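Clearing a bedroom floor with one hand busy

I said I would write up the litter work once we had numbers, and now we have some. They are not dramatic. For anyone arriving new, I work in a small group at Trivholm with Modupe Igwe and Wilson Echeverri, and for most of this year we have been trying to get a robot to pick rubbish off a carpet and put it in a bin that it is also holding.

The method is simple to state. We collect demonstrations of a person driving the robot through the task, then train a policy to copy them. The question was whether the order in which the demonstrator picks things up matters. Wilson thought it didn't. I thought it did, a bit, and Modupe wanted to see the data first.

So we trained 2 policies. The first, which we call Mistow, learned from demonstrations where the driver picked up whatever they liked next. The second, Usman, learned from demonstrations where the driver always went for the piece closest to the bin. Both had the same 722 demonstrations' worth of training, the same network and the same cameras.

We then ran each one 26 times on layouts it had not been trained on. Usman cleared the floor completely in 15 runs. Mistow managed it in nine. With so few runs I wouldn't lean on the gap very hard, but the failures were different in kind, and that interests me more. Mistow tends to hesitate between two pieces and stop halfway between them. Usman almost never does that. When it fails, it is usually at the grasp.

Grasping on carpet is still the weak point for both. Tissue is easy, as the fingers can close badly and still come up with something. Bottles roll. Flat things are the worst. The fingertips slide over the top, or push into the pile and catch on it, and the policy has no good idea of how much force is too much. We tried starting the approach lower, which helped with cardboard and made cans worse.

Holding the bin causes its own trouble. If the left arm drifts while the right one is reaching, the drop misses the rim. Modupe added a short pause before each release and most of the misses went away. It makes every run slower and looks a bit daft, but we have kept it.

The layouts are all mixed litter on a bedroom floor, with hard and soft things close together, such as a drink can, a bottle, crumpled tissue and a crushed paper cup.

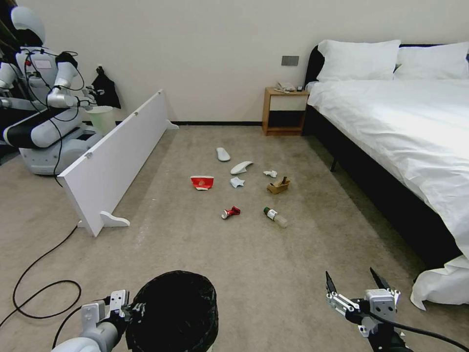
What comes next

We want to repeat the comparison with the bin standing on the floor, to find out how much of the difference comes from the moving rim. Wilson is also rewriting the grasp labels so we can train on flat objects separately. I hope to have that done by November.

Posted August 2021

Comments

Ibrahim Ezeani
Did the "closest" driver measure from the bin or from the gripper? On our setup those give quite different orders.

Ayodele Ibrahim
Interesting about the hesitation. We had the same thing sorting laundry and a longer action chunk mostly cured it. Might be worth a go before you collect more data.

Ladi Anozie
How does it do on a hard floor?

Recent posts
Notes on calibrating two wrist cameras
Why we stopped resetting layouts by hand
Jorkska gripper pads after three months
Reading list: imitation learning

Contact | Copyright Trivholm notes | Back to top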